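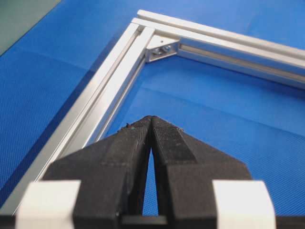
Fig. 4-1. Vista de la cámara de muñeca, con la pinza orientada hacia la escuadra interior del marco.

Manuales > Rinon > Puesta en marcha > 4. Grabación de ejemplos

4.2 Grabar una serie de ejemplos

Requisitos: brazo Rinon calibrado (sección 3), programa Dumness abierto y 30 GB libres en disco.

1. Coloque el marco de aluminio plano sobre el tapete azul.
2. Lleve el brazo a la posición inicial y cierre la pinza.
3. Compruebe en la vista de muñeca que se ven las puntas de los dedos y la esquina del marco. Limpie las partículas que haya en los dedos.
4. En Dumness, seleccione Nueva serie y escriba el nombre de la tarea.
5. Pulse Grabar y guíe el brazo con el mando hasta la escuadra.
6. Pulse Detener y marque el ejemplo como Válido o Descartado.
7. Gire o desplace un poco el marco y repita desde el paso 2.

Nota: para una tarea con una sola pieza, grabe 200 ejemplos válidos. Si va a cambiar de marco o de iluminación, grabe 500. Cada serie admite un máximo de 1.000.

Nota: los ejemplos descartados se guardan aparte y no entran en el entrenamiento.

PRECAUCIÓN: no acerque las manos a la pinza mientras el indicador de grabación esté encendido.

PRECAUCIÓN: no mueva la cámara de muñeca a mitad de una serie. Si se desplaza, cierre la serie, repita la calibración y empiece otra.

Comentarios (3)

tallernorte: En el paso 6, ¿se puede cambiar la marca después?
Soporte Cadwaladr: Sí, desde Series > Revisar, antes de exportar.
mjl_82: Falta decir que el nombre de la tarea no admite tildes.

Relacionado
3.5 Calibración de la cámara de muñeca
4.3 Revisar y exportar series
5.1 Entrenar con Nemthorpe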